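Tenley open day, notes on the wrist view

14 Nov 2023

I spent 2 hours at the Tenley open day, mostly at the station running Codau, the arm control stack from Farkura. The setup is an ordinary room with a window and a curtain. Each arm carries a small camera at the wrist, and visitors could follow the feed on a monitor.

The wrist view is narrower than I had assumed. With a flat panel close to the lens, most of the pixels carry one color and almost no texture, and the useful information is the pale edge and a thin slice of room past it.
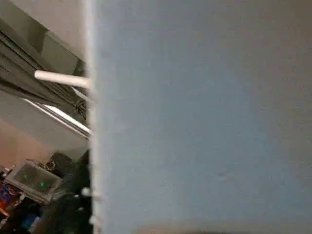

Photo: Codau wrist feed, Tenley open day

The operator said a blank surface like this is a poor cue for distance. Codau falls back on joint positions when the picture goes flat, and the arm slows to 30 percent speed until it finds an edge again. The control loop runs at 200 Hz and the camera at 20 frames per second, so the arm is always acting on a slightly old view. I asked whether a depth sensor would help. It would, but it adds weight at the wrist, and the Bastos gripper is already heavy for this arm.

Contact work was the part I came for. Thin folded material is hard: it creases where the finger presses, and its outline changes under load.
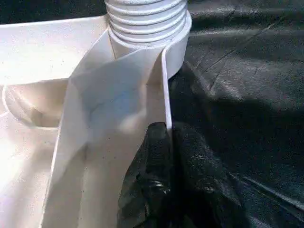
White on white makes it worse, as the edge finder has only shading to go on where a sheet overlaps a body of the same color. A dark background gives it one clean boundary. I would like to see the same task with a force reading plotted next to the feed. Farkura plans to add that log to Codau in December.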